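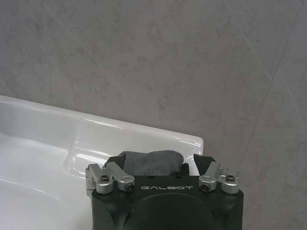
The Splash Zone

The flat in Jullwood had one bathroom, and for nine years my sister and I had conducted a border dispute over its basin. Then she moved to Brestomier with a man who owned 2 kettles, and I was left in sole command of the territory.

I celebrated by doing nothing to it for a month. After that our mother announced a visit, and I went in with a cloth.

A basin against a tiled wall has a strip at the back where everything goes to die. I scrubbed mine until my elbow complained. Then I stood the two bottles on the left, dropped the cloth on the right and considered the job done – a view I held until I remembered that Mother opens cupboards. 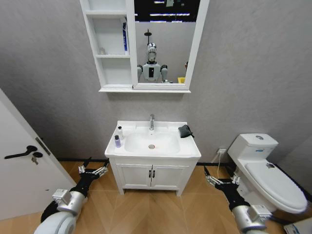 The Cabinet

She does not think of it as prying. She thinks of it as looking for a plaster. In October 2025 she looked for a plaster 12 times in one weekend, without a scratch on her.

So the shelves had to tell a story. Mine was to be the story of a grown woman who buys things on purpose. The toothpaste would stand upright on its cap, like a guardsman. The little grey box could have the other end of the shelf to itself, suggesting restraint.

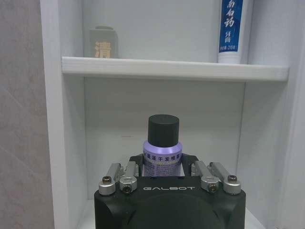 The dry shampoo was harder. Mother regards it as a moral failing in a can. I tried it behind the towels, then in the airing cupboard, and finally gave it a compartment of its own, dead centre, on the grounds that a guilty person would never dare.

She arrived at ten with a Beltrán cake tin and her coat still buttoned, and asked for the bathroom. I heard the cupboard. I heard a long pause, and then the hiss of the spray.

She came out with her fringe an inch higher and asked whether there was any tea.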